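Speaker notes, Lilleo gripper kit, 12-minute slot
Tuesday, March 16, 2021

**Opening**

- Say what the kit is: a hand-held gripper with a camera, plus the recording software. Lilleo sells it, Cokstead handles support.
- Ask who has tried collecting demos by teleoperation. Wait for hands.
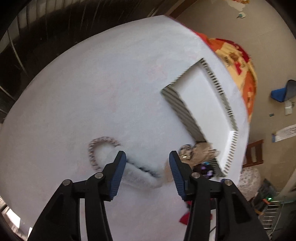
- Soft goods are where we spent most of our trial. Small fabric pieces fold and bunch up, and they overlap each other. Plan for that when you write your task list.
- Two fingers, ridged pads. The pads can be ordered separately.

**Price and what you get**

- $2,000 per kit. Includes 2 sets of pads and the charger. Case is extra.
- Deák plan: upload and labeling, billed monthly. Skip the tiers unless someone asks.

**What we found**

- 135 recordings in the Pukach trial. Setup took one morning.
- Good: light, easy to teach, new people were recording before lunch.
- Bad: calibration has to be redone after every pad swap. The manual puts this on the last page.
- Slow uploads on shared Wi-Fi. Use a cable.

**Close**

- Our recommendation: buy one, run it until June, then decide on more.
- Order form link is on the last slide. Leave it up during questions.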